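Hatesdale Reusable Cup Trial – progress report to the Norar Fund
December 13, 2025

We handed out 2,836 cups through the cafes at Hatesdale and Godoy. By the close of the period 1,962 had come back. Stistach, who run the washing, call this a strong return. I am less sure. Their count includes cups that never left the counter, and they have not yet told us how many.

Spending is on budget. The 400 extra lids ordered in March are still in boxes, and I would not order more on the strength of the survey. It drew some 500 replies, nearly all from people who already bring their own cup.

Godoy wants to drop the deposit. The argument is that it puts customers off – perhaps it does, but we have no sales figures from before the trial to compare with. I suggest keeping it until the spring.

Still owed to you: the washing costs per cup, and a split of returns by site. Please hold the second payment until both arrive.

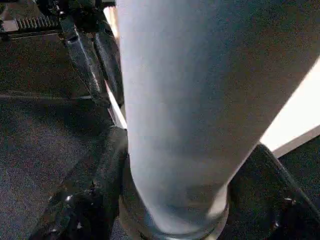 Pale blue-gray, matte finish, with a translucent rim or base ring.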